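Trulstead Household Forum > Kitchens and Worktops > Cutting boards: storage and placement

Zaleck
Members are asked for guidance on where a cutting board should be kept in a small kitchen. Our residence has six units, all fitted with the same short counter, and the house rules are under review.

Indard_Office
Our practice is to store boards upright in the cabinet. A board left flat occupies space required for other tasks. The counter in our kitchen is 63 inches long, and there is little to spare.

Zaleck
Thank you. Would the same apply to knives?

Indard_Office
Yes. Knives are returned to the drawer after each use.

Sönmez
I must respectfully disagree with the first point. A board that is put away is seldom taken out again for small jobs, and residents then cut directly on the counter. We replaced two worktops before changing the rule. The board now stays out, in the middle, with the knife behind it while work is in progress. Ours is pale beige with rounded corners and a small oval cutout near one corner, and it sits on a beige marble-patterned top.

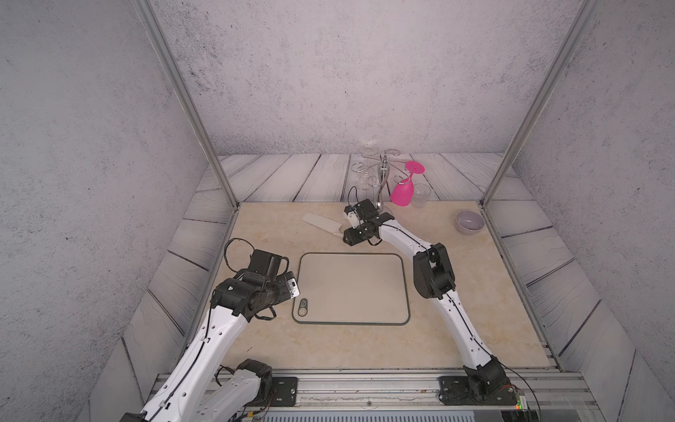
The darker rim is of practical use, as the edge remains easy to find against a light surface. I would recommend the same to any residence with pale counters.

Indard_Office
The point about the rim is accepted. I maintain my position on storage. Seven people share our kitchen, and a board left out is a board left unwashed.

Zaleck
Both replies will be put to the residents on Sunday.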